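Budgeting for a small arm to load and unload a dish rack — what am I missing?

Posted in Equipment and Purchasing

We run a shared kitchen and have approval in principle for one tabletop arm with a wrist camera and a two-finger gripper. The job is dishes only: cups, bowls and plates into a plastic rack, then out of it and onto a shelf. The quote from Kelta is 1,846 for the gripper and wrist camera. The arm itself is a separate line and already covered. My manager wants one number for everything else before June. Does anybody have a list of what else we should plan for? Also, is it worth paying for the longer fingers?

Undodine

Things we forgot the first time:

Spare fingertips. We went through 13 in the first stretch and had budgeted for two pairs.
A cover or sleeve for the wrist. Ours was 152.
Dishes. Buy your own set in plastic or other cheap stuff and keep it apart from the kitchen's dishes.
A second rack, same model as the first. If the maker changes the peg spacing you start over on your placements.
Somebody's hours. This was our biggest line and it wasn't on the quote at all.

I would put 200 aside for small parts on top of that. Cables, clamps, a mat.

On the fingers, I'd say yes if your rack has tall pegs close together. Short ones hit the pegs before they get a good hold on anything low. Ask Kelta if you can try a pair before you pay. Plates are a separate problem from cups, so if money is tight, plan the first few months for cups and bowls and leave plates and thin items like chopsticks for later.
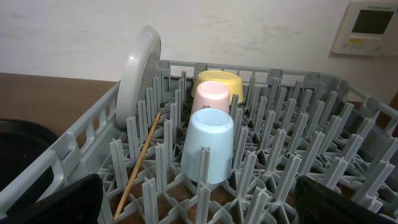 Cups and a bowl upside down in the rack, plate on edge at the back, as seen from the wrist.

If your rack is the same gray as your plates, budget for a better light too. Colored cups are easier to pick out.

Kusuma

Get the dishwasher serviced instead. Cheaper.

Clullisum

Mostly agree with the list above. I'd add shipping and a service plan, and check if the plan covers water damage, as ours did not. Measure the counter before you order — the base plus the rack took more room than we had drawn, and we ended up paying for a new stand.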